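Type Designer, Production and Engineering

Firanham is a type foundry with a retail library and a steady line of custom work for publishers and manufacturers. We are hiring a type designer who likes the production end of the job as much as the drawing. The position is full time and reports to Wulan Saragih, who runs the library.

Your first project will be Kobori, a low-contrast sans for signs, labels and parts catalogs. The upright masters are drawn and spaced. The italics exist as rough outlines in two weights and need to be redrawn, spaced and kerned. After that you would move to Nila, our text serif, which is getting a Vietnamese extension and a set of small caps. The current Nila character set stands at 850 glyphs per style, and a fair number of the older diacritics need to be repositioned before anything new is added.

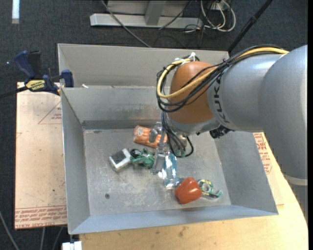 Custom work takes up the rest of the week. Most of it is adaptation: changing figures to fit a client's tables, adding currency signs, building a narrower width, checking that a family holds up at small sizes on low-resolution screens. You will talk to clients directly once you know the library.

What you will do

Draw and correct outlines in Glyphs, with source files kept in Git
Space and kern to our house method, which we will teach you
Write and test OpenType features
Build variable and static fonts with fontmake and our own Python scripts
Proof on paper and on screen, and keep a written record of changes
Answer technical questions from license holders

What we are looking for

At least 4 years of work in type design or font production, in house or freelance. One family you took from first sketches to release, alone or with others. A good eye for spacing. Enough Python to read a script, change it and know when it has gone wrong. Experience with Vietnamese, Cyrillic or Greek is useful but we don't require it. Neither is a degree.

TrueType hinting is a plus. We still ship hinted fonts to several customers, and the last person who did this work by hand has cut back to part time.

Where and when

The studio is in the Grekby building, second floor, with an elevator. We ask for two days a week in the studio, and one of them has to be Wednesday, when we go through proofs together. The other days are up to you. We can't offer a fully remote contract for this position.

How to apply

Send a PDF with samples of your work, one font file we can open and test, and a short letter. The font doesn't have to be finished or published. Please say clearly which parts you did yourself if it was a shared project. Keep the letter under 500 words.

We will invite a small group for a first call, followed by a paid half-day exercise in spacing and kerning. You keep the rights to anything you draw for it. Applications close at the end of April, and everyone who applies will get a reply. Address questions about the position to Wulan Saragih.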